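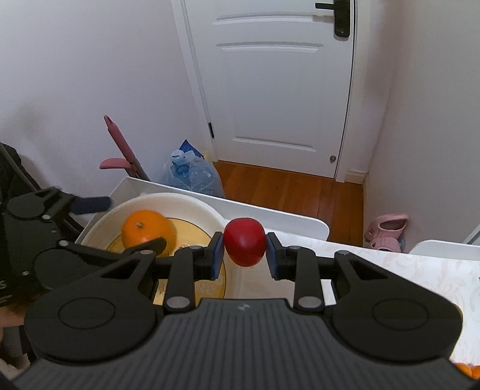 Daryna Kovalchuk asks why anyone still teaches by hand at all, when you can put a headset on and drive the real arm from across the room. Fair question, and I've been chewing on it since March. Short thread.

My first answer: driving the arm is slow and you feel nothing. With a hand-held gripper you know right away when an apple is about to squirt out of the fingers. Over remote control you find out when it hits the floor.

My second answer is less flattering to the hand-held crowd. Your wrist does things the robot's wrist can't. I've watched people reach over a basin at an angle no arm on the market would survive, and that goes into the training pile as a good demo.

Then come the demo reels. Mellemel says 90 good demonstrations are enough for "pick fruit, place on plate." Enough for what? The same fruit on the same plate in the same kitchen? Move the plate and call me.

I asked them that. The reply was a link to the launch page.

Maksym Horobets tried their recipe at his place with 2 kinds of fruit. He says it was great on apples and hopeless on oranges — it kept closing early, as if every orange were the size of the apple. He was more patient about it than I would have been.

To be fair, remote control has the same hole. Ustyna Tkachuk drove the Sekar arm for 3 evenings and what it mainly learned was her hesitation. It pauses before every grasp now. Looks thoughtful. Isn't.

What I'd like to see, from either camp: the failed demos. How many got thrown out, who threw them out, and on what grounds. If a person is picking the nice ones, that person is doing a lot of the teaching and should get a line in the paper.

Also, please have someone other than the inventor do the showing. I'd trust 7 bad demos from a stranger over a stack of perfect ones from the guy who built the gripper.

Daryna's back, saying I haven't picked a side. Correct. I'd use the hand-held for anything squishy and the remote rig for anything near the edge of the arm's reach, and I wouldn't believe a success rate from either until the kitchen changes.

Filed under: Robots & Automation, Opinion

Last updated in March

We use cookies to remember your settings and measure traffic. Accept all | Manage choices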